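Stop Moving the Desks

Emrys Landeg
October 2024

Third reshuffle in two years. Third! I came in, coffee in hand, and my desk was by the copier and somebody named a "zone" after it. I'm in Harbor now. Before that I was in Quad B, and before that I just had a desk.

I have worked in five offices and every one of them did this. Koivisto was the worst. They paid a consultant to tell 310 people that we'd talk more if we sat closer together. We did not talk more. We bought headphones. Then the headphones got a policy.

My argument is simple and I'll say it fast because I have a thing at two. People do good work in a spot they know. You know which drawer sticks. You know when the sun hits the monitor, who sneezes, how loud you can be on the phone before Accounts gives you the look. That takes months to learn and a moving crew wipes it out in an afternoon. Then everyone is slow for a few weeks and the managers blame the software.

And the plugs. Every floor plan I have ever been shown had nice round tables and little plants drawn on it and not one outlet. So the first morning is always the same, grown adults under furniture, looking for power. Somebody ends up with the good socket and defends it untill they retire.
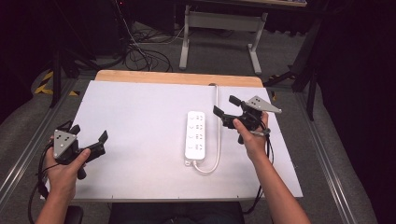

Flutance, where my sister works, went the other way and got rid of assigned seats completely. You book a place on your phone. She says she spends the first part of every day hauling a keyboard out of a locker. Nearly 300 people, 100 lockers. Do the math, someone in facilities didn't.

I know the other side. Teams grow. Leases end. Vekley down the street doubled in size and yes, they had to move people, fine. Move them once. Ask them first. Tell them in December that it's happening in spring, and let them say "I can't sit under that vent" before the vent is over their head. Not a big request.

What I can't stand is the reshuffle as a sign of life. New boss, new layout. Bad quarter, new layout. It's cheap, it's visible, it photographs well for the newsletter. Nothing about the actual work changes, the same report still needs the same four signatures, but hey, the sofas face the window.

Our last one cost $679 a head, by the way. It was on a slide, they were proud of it. I would of taken a decent chair and a door that closes.

So my proposal for whoever runs the next one: leave it alone for three years. Fix the chair that sinks. Fix the heat on the north side. If two teams need to talk, walk over. It's forty steps.

Anyway. If you need me I'm in Harbor, next to the copier. It's out of toner.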